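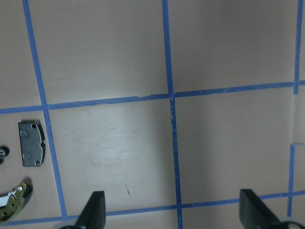 Busard Table Layouts

README and data card
Written by Jasmina Nikolovski, with corrections from Osamu Hattori
Last revised 17 March 2025

What you'll find in this collection

Busard is a collection of notes and measurements for laying out a tabletop in cells with painter's tape. It grew out of a sorting project that Osamu and I had going, when we kept needing to say "put it back where it was" and kept disagreeing over where that had been. We started marking our tables, then we started writing down how we had marked them, and after a while the writing down had become a project of its own (anyone who has ever labeled one shelf and ended up labeling the whole closet will understand!).

The current release has 792 layout records. Each record covers one table with one arrangement of tape on it: how many cells it has, how big they are, how straight the lines came out, and what shape the tape was in when we measured. There is also a free-text notes field, which I'm afraid I use more than Osamu does.

Files

layouts.csv – one row per layout record
cells.csv – one row per cell, linked to its layout by layout_id
tape_notes.txt – longer comments on particular strips and crossings
CHANGES.txt – what we fixed and when, newest first

Everything is plain text and opens in any spreadsheet program. Lengths are in millimeters throughout. A few of the older rows were first written in inches and converted later, and those carry the letter c in the source column.

Columns in layouts.csv

layout_id: a short code that never changes, even if the record is corrected.
room: Mumis or Tarar, our two workrooms. Mumis has the better light and Tarar has the bigger tables.
surface: the color and finish of the tabletop as we would describe it to a friend. You will see "pale beige," "off-white," "gray speckled" and so on. Under warm bulbs a beige table can look pinkish, so please don't lean on this column for exact color work.
tape_color: nearly always blue. A small group from August used green, and we went back to blue because it was easier to see from across the room.
rows, columns: full cells only. Cells that run off the side of the table are counted in the partial column.
skew: how far the worst line wanders from square over its whole length.
condition: a letter from A to D, explained a little further on.
notes: anything else.

How we lay the tape

The long horizontal strips go down first, one person at each end of the table, with the tape held tight and lowered all at once. Pressing it down as you unroll it gives you a line with a belly in it. Then come the vertical strips, which cross over the horizontals. We measure from the left edge of the table every time, never from the strip before, so that a small mistake stays small.

Short strips are fine where a full one would be in the way. We have plenty of layouts where a vertical stops at a horizontal and does not carry on, or where it picks up again a little to one side. Those are recorded as they are. We went back and forth on tidying them up in the data and decided against it, so if you draw the layouts from cells.csv you will get some stepped lines and some cells with odd corners.

When a strip tears, we lay a new piece over the end of the old one and press the overlap with a thumbnail. The seam goes in tape_notes.txt with its distance from the nearest crossing.

Condition letters

A – fresh tape, flat everywhere, clean edges
B – a few kinks or a frayed edge, still stuck down
C – lifting in places, scuffed patches, seams you can feel with a finger
D – due to be pulled up and laid again

Most of our tables live their lives somewhere between B and C. The crossings wear soonest, in our experience, and the stretch just past a crossing is the next to go. I used to replace tape at the first sign of a frayed edge. Osamu talked me out of it – a slightly scruffy line marks a cell just as well, and every time you re-lay a strip it lands in a slightly different place, and then you have a new record to write.

Known problems

There are 139 records with no skew value. Our long steel rule went missing for a while and we didn't trust the wooden one.

The Tarar records measured before we leveled the floor stand may have the left and right edges swapped. We have flagged the ones we are sure of with "lr" in the notes field, and would be glad to hear about any others.

Condition letters were given by whichever of us was there. I grade a bit harder than Osamu does. We compared ourselves on 100 layouts and agreed on most of them, with nearly all the arguments falling between B and C, so you may want to treat those two as one group.

Taking tape up again

People ask about this more than about the data! Pull slowly, back over itself, at a low angle. Leave the crossings for last and lift the top strip first. If a bit of adhesive stays behind, a ball of fresh tape dabbed over it will usually pick it up, and a damp cloth with a drop of dish soap takes care of the remainder.

Use and thanks

Use the records however you like, and please mention Busard if you publish something. The spacing guide we started from was a handout from the Plarnitz craft workshop, which we have since scribbled all over. Corrections are welcome at any time – send the layout_id, the column and what you think it should say, and one of us will go and look in the notebooks.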